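Chapter 7
Folding, and Other Things Done on the Bed

Most households own a table. Very few fold on it. The table has the mail on it, and somebody's lunch, and a jar of buttons that was going to be dealt with in November, and so the clean washing goes to the bed, where it has always gone. Textile teachers have objected to this for generations. The bed is too low, they say, and too soft, and sooner or later somebody wants to sleep in it. All true, and you will do it anyway, so this chapter begins there.

A bed worth folding on is made first. Pull the sheet reasonably smooth across the middle, where the work happens. The far corner can look after itself.

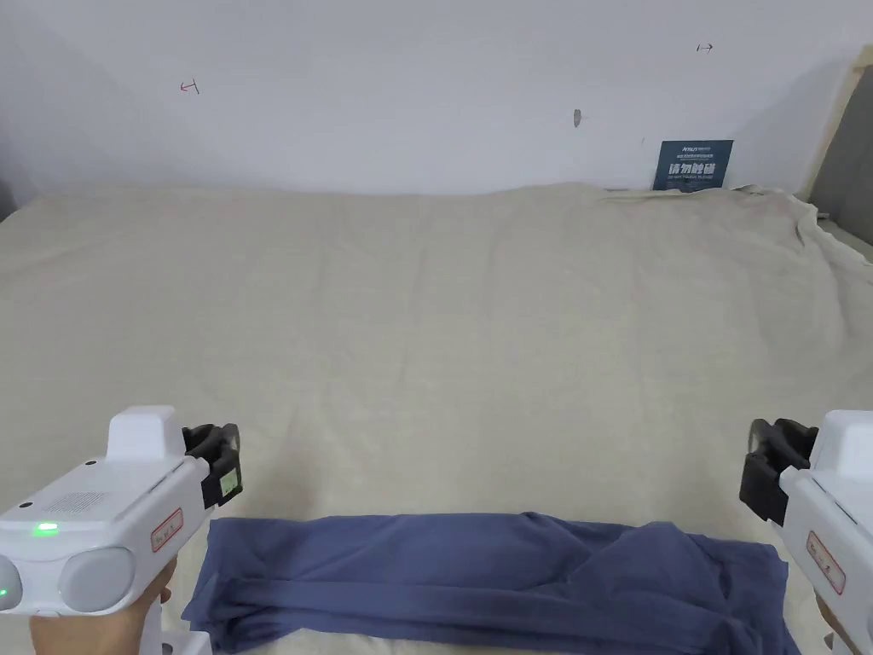 Reading time: 2 minutes

The long rectangle is the oldest fold in the book and the first to go wrong. Cloth laid in a strip has a great deal of edge and not much to hold it down, so one end may sit in obedient parallel lines while the other wanders off into diagonals. Students tend to respond by patting the whole thing firmly. Patting is not a technique. Open out the crumpled end, find where the layers have crossed, and lay them down again one at a time.

Colour helps more than you would expect. Blue on beige gives you an edge you can follow from across the bed. White on white is for the advanced student, or for someone with very good lamps.

In his course notes for the Wojcik linen rooms, Marcus Zamora sorts all folding into two schools. The Tekari method works from the hem, and the Skatberg method works from the shoulders. Each has its loyal followers, who do not share a laundry. We will use the hem in this chapter, for the simple reason that every garment has one and you can usually find it.

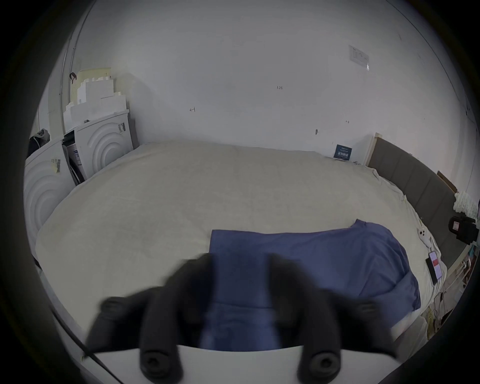

Figure 7.2 Blue garment on a beige sheet, straight hem at left, fabric rumpled at right.

A straight hem is a promise about the rest of the garment that the rest of the garment may not keep. Sleeves are the usual culprits. Before making any fold at all, chase each sleeve out from wherever it has gone, lay it flat, and only then decide where the middle is. Section 7.1 takes up the question of the middle, on which there is more disagreement than the subject deserves. Have one clean shirt ready, and clear the cat off the bed.

Print this page | E-mail this page

© Stakeck Educational. All rights reserved. Contact us | Back to top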